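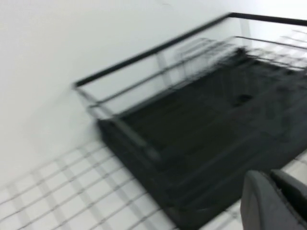 Black tray and rail against a white wall.

The league office would like us to be excited about the new playoff format. I have read the notice twice and I'm still waiting for the excitement to arrive.

Under the plan, the top three clubs go through and the first-place side gets a bye straight to the final. In a league of four, that means a whole season of floorball played to send one team home. Potania finished last in January's standings and could still lift the cup in spring if they manage not to finish last again.

Gunther Oltmanns, who coaches Onyeka, says the bye "rewards consistency." Maybe. His team is in first place, so he would say that. Last year's top side sat out for two weeks, came back flat, and lost the final to Trovetti by five goals. 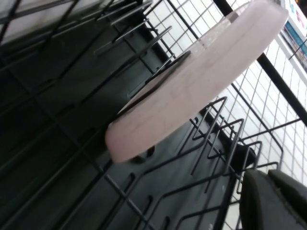

Then there's the attendance claim. The notice says the format will "build on record crowds." The record in question is 1,076, set at last year's final, when tickets were free and the youth tournament had let out of the same building an hour before. The semifinal drew 848, with paid seats, and that seems like the number to plan around. The league has booked a hall that holds a lot more than 1,000 and hasn't said who pays if it's half full.

I asked whether the clubs got a vote. I was told they were "consulted." Two of the four coaches I spoke to remember an email.
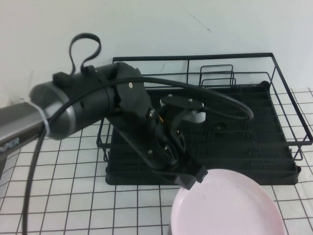
CLUB NEWS

Rakenness have a new goalkeeper, their third this season, and the club calls the position "settled." We'll see how settled after the road game at Trovetti, where they haven't won in four tries. Faceoff is at 7:30 p.m. Parking behind the hall is closed again, so use the school lot and allow extra time.

Questions or corrections: reply to this newsletter | © Floorball Notes | Back to top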